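Iron removal, bench column, run 4

Picking up where run 3 quit. Column got repacked this morning with the Filtdale media, the coarse one, the fine bag is still at Plillmont and no one is driving out there for it. Backwashed until the overflow came clear, took way longer than the sheet says. Lots of fines. Saved a jar of them, it's on the shelf over the sink, please don't dump it.

Feed is the Plillmont well water again, the June drums. Checked pH before starting and it's drifted up a little since we filled them. Also there's a skin of rust on the inside of drum 2, so some of the iron has already dropped out and whatever number we get for removal is going to look worse than it should. Or better, depending which sample you call the feed. Stirred it with the long paddle and let it sit 10 minutes before pulling.

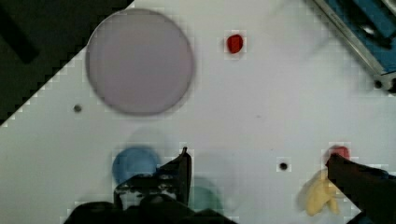 Flow set to 100 mL/min on the small pump. It wandered all morning. Tubing is flat where the rollers sit, moved it along a few inches and it settled down. Need new tubing, I wrote that in June too.

First samples out of the column had a faint yellow tint, then clear by the third bottle. Test strips say low, but I don't trust strips at the low end, the colors all look the same under these lights. Will do the whole set properly with the colorimeter when the reagent packs come. Howlader says shipped. Howlader said shipped last time.

Pressure across the bed: fine at the start, crept up after lunch. Not a lot. Could be the fines again packing down at the bottom screen. If it keeps going I'll stop and backwash and call that the end of the run, don't want to repeat the thing where the top fitting let go.

Bottle 17 has no label, it's the one between 16 and 18 in the rack so should be ok, but check the times against the sheet before you write anything down.

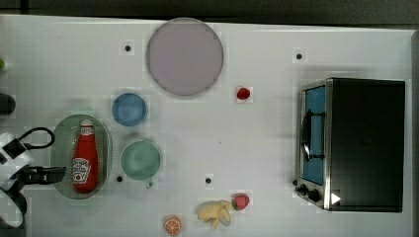
Last edited Oct 16, 2021 by Daniyal Niazi

Added later: stopped the run. Pressure was past the line I'd marked on the gauge with tape. Backwash came out orange, then brown, then orange agian. Kept one liter of it in case the Mukalero people want to look at the solids, they asked for some after run 2 and we had none.

Things I'm not happy with:
- no idea how much air gets into the feed when we stir it. Air matters, it's what turns the iron. Should cover the drum
- the blank read higher than it had any right to. Dirty bottle? rinse water? redo both
- bed depth measured after backwash, not before, so can't compare with run 3 unless somebody wrote it down
- kitchen timer is useless, use the wall clock

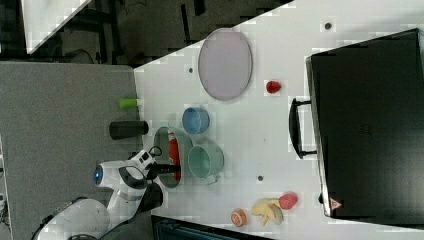
Green bowl and mug on the white table.

For run 5: same media, same flow, drum 3 if it's less rusty than drum 2. Acid rinse the bottles the night before, all of them incuding the ones that look clean. Start with the valve half open and bring it up slow. Want to try a thin layer of sand on top to catch the loose stuff before it gets to the bed, ask Daniyal if there's any left in the blue bin.

Column is drained but not dry. Leave the bottom valve open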